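News > Robotics & Learning Systems

Pillmont's bedroom sessions pass the 3,000 mark

The Pillmont project has now gathered 3633 examples of a two-armed robot tidying bedrooms, and the team behind it has decided to carry on through October before training the next version of its system. That is a lot of cushions, and a lot of patience, and the people doing it seem to be having a very good time.

Pillmont is run jointly by Dradex, which looks after the robot, and the software group at Weerakoon. The aim is easy to state. They want a robot that can walk into a bedroom it has never seen before and put it in order: pillows at the head of the bed, throws straight, cushions on the chair where they belong. To get there, the learning system needs to be shown the job over and over by somebody who already knows how to do it.

That somebody is an operator, who guides both arms and both hands through a task while the robot records what its cameras see and how every joint moves. One run from start to finish counts as one example. A short one might be picking a cushion off a chair and setting it down on the bed. A long one can take in the whole room, and those are the ones the operators talk about at lunch.

Mỹ Châu leads the collection side and plans each day's list. She began with towels and folded shirts in a workshop at Pinivley, on a plain bench, and the early results were tidy enough. Then the robot was moved into a furnished room and a good deal of what it had learnt fell apart. The light came from a different side. Things were soft and they slumped. A chair with a deep seat hid half of whatever was lying in it.

"On a bench you can always get your hand round the back of something," she said. "In an armchair you can't, so you come in over the top and hope you've got hold of more than fluff. I love those runs. You can see the operator change their mind halfway, and that's exactly what we want in the recordings."

Soft furnishings have turned into the heart of the project for that reason. A mug is the same shape every time you meet it. A shaggy cushion isn't, and the hand closes on a different bit of it in every run. The operators have been asked to pick things up the way they would at home, including the slightly lazy ways, and to leave in the small corrections. If a grip slips and they catch it again, the run is kept and marked as a recovery. The collection has 300 of these so far, and Weerakoon has asked for more.

Brian Lyimo, who works on the training at Weerakoon, is especially keen on them. An earlier version of the system had been given clean runs only, and when it lost hold of a pillow it would carry on to the bed with an empty hand and go through the motions of putting it down. With recoveries mixed in, the newer version stops and has another go. It doesn't manage it every time, and he was quick to say so, but he still grinned when he described the first time he watched it happen.

The free hand has been the other big topic this summer. People rarely let one arm hang while the other works. They hold a duvet edge out of the way, or they steady a chair, or they simply get the hand ready for whatever comes next. In the first few hundred runs the operators tended to park the spare arm well out of the way, and the system learnt to do the same, so that every two-handed job began with a long pause while the second arm woke up. Now the operators keep it out in front with the fingers open. Nhàn Mạc, who has recorded more runs than anyone else on the team, said it took her a fortnight to break the habit of tucking it in.

"I used to think of it as the hand I wasn't using," she said. "Now I'm already thinking about the throw while I'm holding the cushion, and the arm sort of drifts over there by itself."

Each session lasts 3 hours, with a break in the middle, and the room is changed between blocks. That can mean swapping the bedding, turning the chair, drawing a curtain or switching the lamps. The team tried changing everything at once and found it hard to tell afterwards which change had caused which trouble, so they now alter one or two things and write down what they were. Glowing strip lights under beds have become a favourite, as they throw a warm band over the floor that the earlier system didn't like at all. White things on white bedding are another.

Checking the recordings falls to Nhàn Lục. She watches each one at double speed and gives it a short written label, in plain words, of what is being done – "lift cushion from chair", "straighten throw", "pillow to top of bed". Runs with a dropped camera signal or a missing stretch of joint readings are thrown out. Runs that just look clumsy are not. She keeps a list of her favourites, and it includes one in which a single pillow is moved four times before the operator is satisfied with it, which she says is the most lifelike thing in the entire set.

There is still plenty to do. The rooms used so far are all fairly spacious, and the robot needs a clear bit of floor to stand on. Narrow rooms, bunk beds and children's bedrooms are on the list for later in the year. Maeve Foley at Dradex is working on a neater way to route the cables at the wrists, after operators asked for more freedom when turning the hands over. She also wants to fit softer fingertips and compare them against the present ones on long-haired fabrics, where a good hold is difficult to feel for.

The next target is another 500 examples, most of them starting at the armchair and ending at the bed. Mỹ Châu picked that pairing because it joins up nearly all the things the system finds awkward: a deep seat, a soft object, a turn of the body and then a surface that gives when you press on it. She would like half of them recorded in the morning, with daylight coming in, and half after dark.
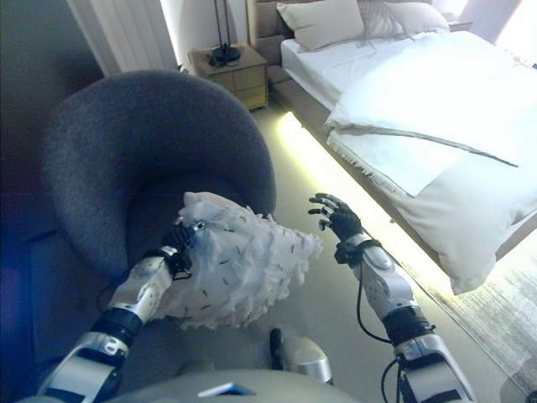

Training on the larger set will start as soon as the last labels are in. Weerakoon plans to try the new version first in the rooms it has already seen, then in two that have been kept back from all the recordings. Nhàn Mạc has asked to be there for the second lot, and she has already chosen the cushions.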